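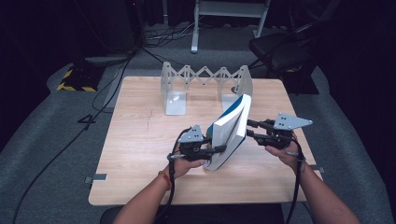
A thick book held up between two hand-held grippers on a small table.

Book teaching (Halimetti)

Book teaching is what those of us at Halimetti call the job of picking up and turning books with hand-held grippers, so that the arms on the returns line can learn from the recordings. Halimetti sorts returned books for stores and libraries. I worked the returns line before there were any arms on it, and I've been a book teacher since they came in, so I know both sides of this one pretty well!

Background

Returns used to be all hands. A carton came down the belt, you opened it, you checked each book for damage, and you stood it on the right cart. A good day for the whole room was 4,000 books, and you felt every one of them in your wrists (thick paperbacks were the worst, and dictionaries were right behind them).

In April the company brought in Lita, which is the name for the arms and the software together. Lita was good with flat boxes from the start and pretty hopeless with books. A book is floppy one way and stiff the other, it slides on its own cover, and it likes to open up just when you've got hold of it. Somebody had to show the thing how to do it, and that's where the new job came from.

How the work goes

You sit or stand at a small table with a gripper in each hand. The grip is easy to learn. Getting used to having only two fingers on each side takes longer, and my first week I kept trying to use a thumb that wasn't there. You tip a book up, steady it, shift your hold, lay it down again, then do it from another side. A shift's target is 100 good recordings. Kevin Gilmartin, our shift lead, throws out any where you rushed, and he can always tell.

The fingers close on the cover on one side and the page edges on the other if you take the book across its thickness. Page edges are slicker than you'd think. I like to have one finger settled before I squeeze with the other, but people have their own styles, and the trainers at Nasr (the firm that maintains Lita) say they want the variety. 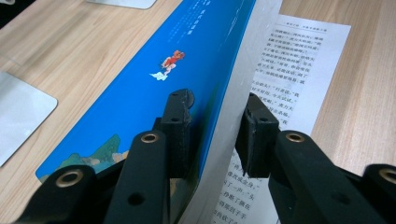 Photo: Halimetti returns department

Covers matter too. Coated ones skate around, and matte ones behave. The blue one with the little red cartoon figure and the cloud on the front is a nice thick block to hold, and I'd take it over a skinny picture book any day.

What changed for the staff

The short version is less lifting and more sitting still. My wrists are better and my neck is worse. We asked for taller tables and got them at the Gralisier building first, then at ours.

Pay was the big argument. Book teaching started out on the same rate as sorting, and Miyuki Hosoda, who speaks for the line workers, kept after management until it went up a grade. Sorters who didn't want to switch could stay on damage checks, which Lita doesn't do. Of the 70 people on returns, most now split the week between the two jobs.

Some things got lost. The old line was loud and you talked all day. At a teaching table you mostly concentrate, and new hires don't get to know everybody the way we did. There's also the question people ask at lunch, which is what happens to book teachers once Lita has been taught. Management has promised no layoffs on returns through the end of the year. Past that I haven't seen anything in writing, and I'll add it to this page if I do.

See also: Damage checks; Carton opening; Lita, known problems

Page last changed Tuesday, May 31, 2022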